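Printing Tea Towels by Hand: A Small Run from Block to Finished Cloth
Final report, Surface Pattern and Small Business module
Rosaura Huamán and Emerson Magalhães
Tutor: Edith Tello
November 2023

Our project was to design one repeat pattern, carve it, print it on cotton and get it ready to sell at the student market, keeping proper notes along the way. We called our little label Sasis, a word Rosaura's nephew made up when he was small and which we both liked the look of in capital letters. Neither of us had printed on cloth before, although we had both done plenty of cards.

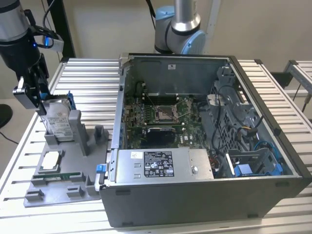
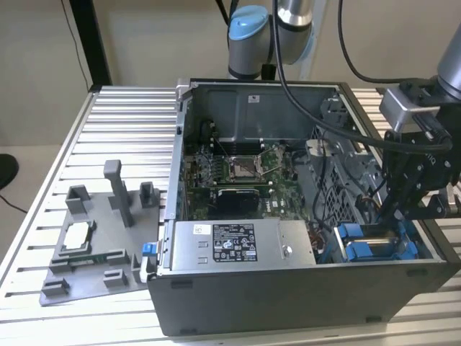

The open computer case with the gray fixture beside it, in two views.

1. The pattern

We began in March with far too many ideas. Emerson wanted fish and Rosaura wanted the seed heads that grow along the railroad path behind her building, and we spent two happy weeks drawing both before Ms. Tello gently pointed out that a tea towel is a thing people dry plates with and that we might like to decide. Seed heads won. The finished drawing is a single stem leaning to the left with a round, spiky head, and a much smaller one tucked in underneath it so that the repeat doesn't leave an empty corner.

Getting the repeat right took longer than the drawing itself. Our first layout was a straight grid and it looked like a page of stickers. We then moved every second row along by half a block, as you would lay bricks, and suddenly the stems seemed to lean into each other. We named this version Firkach in our notebook and it is the one we printed.

2. Carving the block

We carved two blocks, one in traditional gray lino and one in the soft pink rubber that is sold for stamp making. The rubber was lovely to cut (like cold butter, Emerson says) and held the small round shapes well, but it bent when we pressed it onto a large piece of cloth and the edges came out fatter than the middle. The lino was slower and harder on the wrists. We warmed it on the radiator before each session, which helped a good deal, and after we glued it to a piece of scrap wood with a cupboard knob on the back it was a pleasure to use.

One slip should be mentioned. The tip of the smaller seed head broke off the lino block during the third session. We thought about starting again and then found that we preferred it, so the missing tip is on every towel.

3. Cloth and ink

We bought plain white cotton towels from a seller called Ccori and washed them all before printing. The packet did not say to do this, but Yaneth Inga, who looks after the print room, told us that new cotton often has a finish on it that keeps the ink sitting on top. We tested one unwashed towel beside a washed one and she was quite right! The unwashed one had faded badly after its second trip through the laundry.

The ink was a water-based fabric ink in dark green. We rolled it out thinly on a sheet of glass and dabbed it onto the block with a foam pad, because the roller left a ridge along one side that we never managed to cure. Under the cloth we put an old wool blanket, folded once. Printing on the bare table gave us patchy stems, and two folds of blanket let the background of the block touch the cloth and leave little green crumbs everywhere.

For lining up the rows we marked the edge of the blanket with masking tape and stretched a cotton thread across from one mark to the other. It is a slow way of working, but it leaves nothing on the towel that has to be washed out afterward.

4. The run

We printed 31 towels in all. Of these, 19 were good enough to sell at full price, and the others had smudges, a crooked row or (in one sad case) a thumbprint right in the middle. We ironed every towel on the back to fix the ink, with a sheet of baking paper between, and let them rest for a few days before folding.

Roman Olszewski from the year above lent us his paper cutter for the belly bands. These are strips of brown paper with the Sasis name stamped on in the same green, and they took up one whole evening and most of a packet of cookies.

5. What we would change

We would carve a larger block. Ours was comfortable to hold but it meant a great many presses per towel, and most of our smudges happened near the end of a cloth when our arms were tired - a block covering twice the area would get us there sooner. We would also like to try a second color on the seed heads only, perhaps a mustard, which would need a second block and much better lining up than our thread can offer.

The smudged towels have been cut up into lavender bags, and we have enough pieces left over for a few more.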